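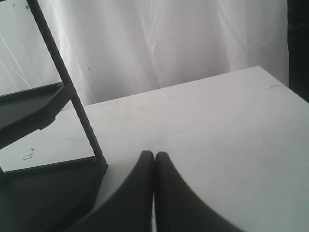
Re: [skirkby-rooms] marks on the white table, what can I use on it?

Thu 19 February

Quick one before I run, can do a proper answer at the weekend if this doesn't help.

Mwangi Lyimo wrote:

> Hi all,
> Does anyone have a method for getting old pen off the white table, the one
> by the dark shelves? I wiped it down with a wet cloth and dish soap and got
> some of it, but there's still a squiggle over by the shelf side and a blue
> line near the back edge. Plus a kind of general blue haze over the whole top
> that I only see when the light is on.
> I don't want to go at it with a scouring pad. There is a can of the Tundano
> spray under the sink, is that okay on this surface? And is it worth the
> bother, or do we just put a cover on it?
> We have the Benítez group in with the paper patterns soon and they lay
> everything out face down, so I'd like it clean by then.
> Mwangi

No scouring pad, correct!! We did that to the old Berkus table and it went dull in one patch and then every pencil mark stuck there forever. It's in the hallway now with the plant on it.

The squiggle first. Looks like pen or marker to me, gray-blue, already a bit smudged. Rubbing alcohol on a cotton pad, hold it on the mark, count to 30, then wipe towards the middle of the squiggle so you don't spread it. New pad each time it picks up color. If it's ballpoint it might take a few goes. Try a spot on the underside first, I don't know what the finish is and neither does anybody I asked.

The streak at the back, up in the far right, is pale and thin so I'd try plain soap again but warmer water, and let it sit. Alcohol if it doesn't shift.

The haze: my bet is dry erase ink wiped around with a dry cloth, over and over. Lots of those faint traces just past the middle. Don't spot clean those, you'll be there till June. Do the whole top in one go, alcohol and water half and half, then rinse, then dry with a clean towel. Teh rinse matters, otherwise you get a film and the paper drags on it.

There's also a tiny dark speck out in the middle. Could be a crumb, could be a dent. Fingernail will tell you.

Tundano spray: I wouldn't. It's for stovetops and it left my counter at home sticky. Plain white eraser (the school kind) is better on the light marks, and it's cheap.

Cover: we had one from 2000 or so, clear plastic, curled at the corners and things slid under it. I vote no cover. Put a sheet of brown paper down when people are using markers and toss it after. Roll is on the bottom shelf in the supply closet, or was.

Cotton pads are in the drawer with the tape. Open the window when you use the alcohol.

I'm in from 10 on Saturday, gone by 11, can bring a bottle if you havent got one. Text me, I don't check this list much.

K.

PS whoever has the good scissors please put them back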